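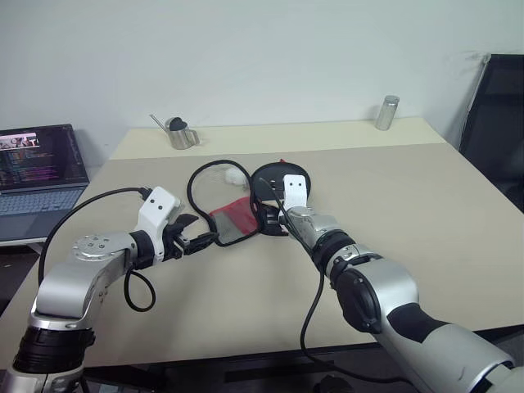

Yacht Service Technician, Geltwood Marina

Declercq Marine maintains 206 berths and a brokerage fleet of motor yachts at Geltwood. We require 2 technicians for the commissioning and after-sales team.

Duties: engine servicing, shaft alignment, 12 V and 24 V fault finding, pre-delivery inspection and sea trials – mostly on Doda and Povley hulls up to 22 metres.

Applicants need a recognised marine engineering qualification, a full driving licence and a powerboat certificate. Diesel injection experience is useful. Hours are 08:00 to 16:30, with weekend cover in season.

Apply in writing to Dirk Jacobs, Service Manager. Interviews are held on Tuesday afternoons.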